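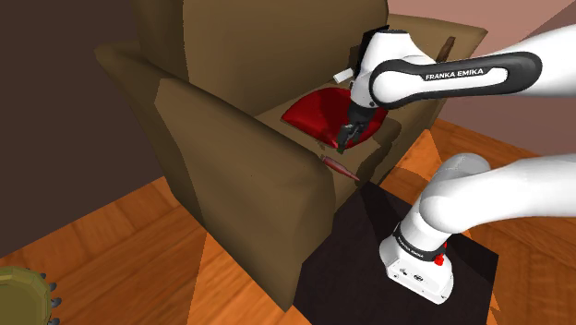

January, bench 2, started 9.20

Webbing and foam trial, second week. Picking up from the rest period. The five seat pads have been off load since yesterday evening, so first job was recovery heights before the heating came on properly. Room was 16 degrees at the start and 19 by eleven.

All pads are 100 mm nominal, cut from the same block apart from pad 4, which came from the offcut Truruton sent with the order. Heights at centre, dial gauge, light foot:

Pad 1: 97.5
Pad 2: 97
Pad 3: 98
Pad 4: 93.5
Pad 5: 97.5

Pad 4 is the odd one again. I cut a sliver from the corner and it feels softer than the rest, and the cells look bigger under the loupe. Weighed it and it is light for its size. I think it is a different grade and the label went on the wrong piece. Ingegerd is going to ring them. Leave it in the trial but keep it out of the average.

Webbing next. Frame A has the Sarkska elastic webbing at the tension we always use. Frame B has the same webbing pulled one notch tighter. Frame C is jute, black and white, tacked by hand. Loaded each with the 47 kg sandbag on the round board and measured the drop at the middle strand.

Frame A: 38 mm
Frame B: 31 mm
Frame C: 12 mm

Repeated A and got 39, then 38. Good enough. B made a creak on the second loading. Found a staple lifting at the back rail, left side, third strand. Put two more in beside it and the creak stopped. The rail is beech and the staples were 10 mm, which is short for that tension. Firdevs says she has used 14 mm on beech for years and never had one lift. Change to 14 mm on all the back rails from now on and note it on the job card.

Sat on all three with pad 1 on top. A is comfortable but you feel the front rail under the thighs after a few minutes. B is better at the front. C is too firm with this foam and would want a softer top layer or a feather wrap. Firdevs preferred C, for what it's worth, and said older customers ask for it because it is easier to get up from.

Front rail: tried a strip of 12 mm felt along the edge of frame A under the hessian. Helped a lot. Glue was the Vitance water-based one. It grabs slowly and I had to pin the felt every hand's width while it dried. Smell is much less than the old spray.

Cycle rig: counter stood at 247 when I came in and should have been a good deal higher. Belt had slipped off the small pulley. Refitted it, moved the motor back on its slots and restarted from zero at 14.10 with pad 2. Write off the overnight run.

Still to do:
Recut pad 4 once the right foam arrives
Order 14 mm staples, one box left
Ask Hellström about the price of wool felt by the roll
Recheck frame B back rail in the morning before loading
Borrow the hygrometer back from the finishing room

Swept up and covered the glue. Rig left running, lid down.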